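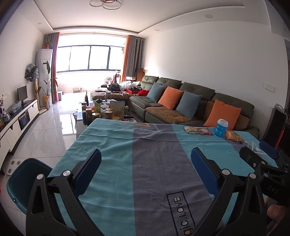 The striped cloth on the table in the living room.

Terham: The Salt Crown review

Terham's second expansion opens with a ferry ride you can't skip, piloted by a man who has opinions about eels. I have now heard them 4 times, once per character, and I'm starting to come round to his way of thinking.

The Salt Crown adds the island of Aguiar to the south of the main map, along with a new fishing skill, a rebuilt crafting menu and a story that picks up after the siege. You'll need to have finished the base game's third act to get the ferry ticket. If you last played in August and can't remember who anybody is, the journal offers a recap, which runs to eleven pages and spells the queen's name two different ways.

Aguiar itself is lovely. The main port stacks up the cliff in a tangle of stairs and washing lines, and I spent most of an evening getting lost in it while supposedly chasing a thief. He waited for me. Thieves in Terham always do, usually next to a barrel.

Combat is where the money went. The new harpoon is slow, heavy and a joy — you can pin a shield to the bloke holding it, then go and deal with his friends. Against that, the Clollia, a sort of armoured heron, has far too much health and a habit of leaving the arena for a bit of a sit down. My first win took 188 arrows. I bought them all from a merchant standing outside the boss door, and I don't believe he was there by chance.

Crafting is better than it was, though upgrading anything past the third tier now costs 3,000 shells. Shells come from fishing. Fishing is a bar with a smaller bar inside it.

The writing holds up until the last hour or so, when three villains confess in a row and one of them has to be reminded what he did. Lurdes Serrano's score is good enough that I forgave it at the time.

Performance was fine on PC, with two crashes, both in the map screen. Save before you open the map.

Buy it if you liked the first expansion. If you bounced off Terham the first time, the eels won't change your mind.

Reviewed by Gijs Van Wijk, Nov 3, 2023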